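Minutes of the February Get-Together — Play Kitchen Corner, Prastedwood Toy Library

Taken down by me, typed up the same evening with a cup of tea, so forgive the wandering bits!
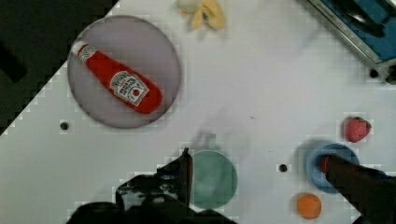 1. Getting started

We kicked off at 6:30, a few minutes behind because the back door was sticking again. Last month's minutes were read out and passed with one change (I had written "spoons" where I meant "spools", which made the sewing box item very confusing). No apologies had come in. I'm keeping these to the main points, but I was asked last time to put in a little more of the chat, so here we go.

2. The white table

Most of the evening went on the play kitchen table, and I'm glad it did, it's our busiest spot by a mile. Everyone likes the white top. It shows up the colors of the toy food beautifully, and the kids go straight for it. The grumble was crayon. I tried baking soda on a damp cloth last week and it worked a treat on everything except one purple scribble, which is now lighter but still very much with us. Agreed to keep going with the baking soda and to stay away from anything scratchy.

Somebody asked about the small black circles in the top and whether they bother people. General feeling was no. One parent said her son parks his cars on them. Moving on!

3. Plates and bowls

We talked for ages about this one. The lavender-gray plate is a favorite — it's a good size for serving up a pretend lunch, and nobody wants to see it go. The mint-green bowl and the blue bowl stay out too. What we don't have is enough dishes for a busy morning, when everyone wants to be the cook and the customer at once.

I had a quote from Bonsu for a mixed set of play dishes, which comes to $188. There was a bit of whistling at that. The smaller set is $99 and has most of what we'd use, minus the teapot. After some back and forth we went for the smaller one. I'll put the order in, and if the teapot lovers want to raise the difference at the spring sale they are very welcome (I will be first in line, I love a teapot).

4. Pretend food

The red ketchup bottle gets carried around more than any other thing we own. It was suggested we find a mustard to go with it, and I'm all for that. The bottle was modeled on the sort everybody knows from the fridge door, so even the tiny ones know what it's for and shake it over everything, including the books. We agreed ketchup stays in the kitchen corner. We'll see how that goes!

The yellow banana peel came up as well. Two people thought it might be a slipping hazard if it lands on the floor, and then we all had to stop for a while because we were laughing too hard. Serious answer: it goes back on the table or in the food basket at tidy-up, same as everything else. There was a request for the rest of a banana, and I said I'd look.

Washing: plastic food gets a warm soapy wash on the last session of the month. Please dry it properly before it goes away, I found a soggy pepper in January and I'd like never to do that again.

5. The blue-and-silver unit

We still can't agree on what to call the metal-framed piece with the blue inside. Half of us say sink, half of us say tray. For the inventory I have put "sink/tray" and I'm not changing it. It stays on the list for this year's checks, and whoever does them should give the little black knob or bolt down by the table a look as well.

Please empty the blue part at the end of every session. Things get left in there and then we're all hunting for them.

6. Borrowing

We have passed 100 loans since the fall, hooray! The kitchen pieces can go home in a Kiminum tote, one tote per family, two weeks at a time. A few totes are overdue and I'll send a friendly reminder. Trutadetti have offered us some shelf labels at no charge, and we said yes please and thank you.

7. Anything else

— Snacks: more crackers, fewer raisins (the rug).
— The reading rug needs airing, see above.
— Could the last person out check the back door twice until it's fixed?

To do before next time: me, the dish order and the tote reminders. Everybody, keep an eye out for a play mustard at yard sales.

Wrapped up at 7:50. Next one is in the same room, same time, and I'll bring the lemon bars.

Recent from the Toy Library
January minutes: the sewing box and the soggy pepper
How to borrow a Kiminum tote
Getting crayon off tables
Wish list for the play kitchen
Spring sale: what we can take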